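Review: Keskin Sorting Starter Kit from Gruserer

Print this page | E-mail this article

January 22, 2019

Gruserer sells the Keskin kit to small shops and training rooms that already have an arm and a gripper and want a first pick-and-place job to run on them. We had it for 80 days and used it most weekdays.

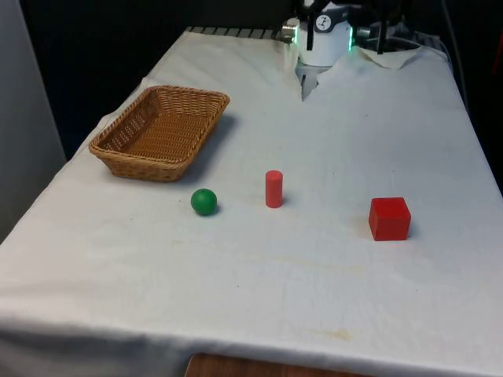
The kit comes as a set of plain shapes for picking, a basket to put them in, a cloth to cover the table, and the Lakesance software. You supply the robot. Gruserer keeps a list of grippers it supports, and ours was on it, so we had no extra parts to buy.

Setup took most of a morning. The software asks you to teach the four corners of the table and then the basket. The corners were easy. The basket took longer, as it sits at an angle on our table and the first version of the setup screen assumes it lines up with the edge. There is a field for rotation, but it is on the second settings page and the manual leaves it out.

The shapes are well chosen. A cube is an easy grab for a two-finger gripper. An upright cylinder is harder, and if you come in off center you push it over. The ball is the one that teaches you something. It rolls if one finger touches early, and we spent more time on closing speed for the ball than on the other shapes together. The default speed is too high. We set it to 2 on the software's scale and left it there.

We logged 1,916 picks. Most of the misses were on the ball, and most of those were in the first week. Lakesance writes each pick to a text file, and you can open the file in any spreadsheet.

The cloth is the weak part. It wrinkles, it marks easily, and a fold under the cylinder is enough to tip it. White does make the colored shapes easy for the software to find, so I would keep the color and ask for something heavier. Clips would help too. We ended up pulling it straight before each session.

Support was fair. I wrote to Gruserer with 4 questions and had useful answers to all of them, though one took over a week. They said the rotation setting will be moved to the first page in the June update.

We also looked at the Drakivlow kit. It has more shapes and a hard tray in place of the basket, but the software only runs on its own controller, so we sent it back.

If you have a gripper and need a simple job to learn on, the Keskin kit does that. Buy a better cloth at the same time.

Print this page | E-mail this article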